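Trokham Garden Society Marks a Record Season

October 7, 2025

Boglárka Vass has led the Trokham Garden Society for 21 years. In that time, she said, membership has grown from 40 households to 349, and the spring bulb order has become its largest undertaking.

"People join for the advice and stay for the tulips," Vass said. "Red is still what most of them ask for." 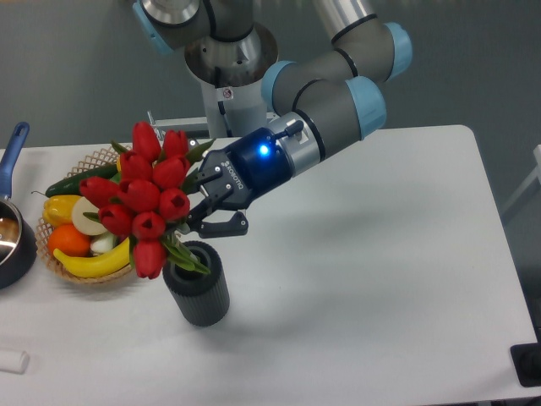
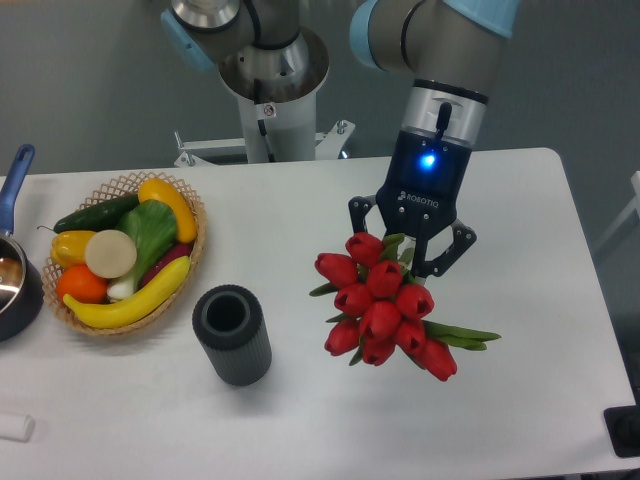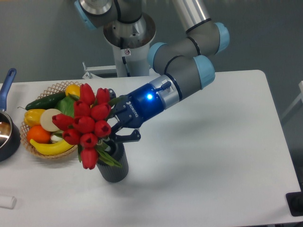 Red tulips and a black ribbed vase.

Members are advised to finish planting before the ground freezes. Jolán Boros, who keeps the society's records, said that 63 plots on the Takács grounds remain open to new applicants - most of them in full sun.

"We would rather see them planted late than left bare," Boros said. Applications close in January.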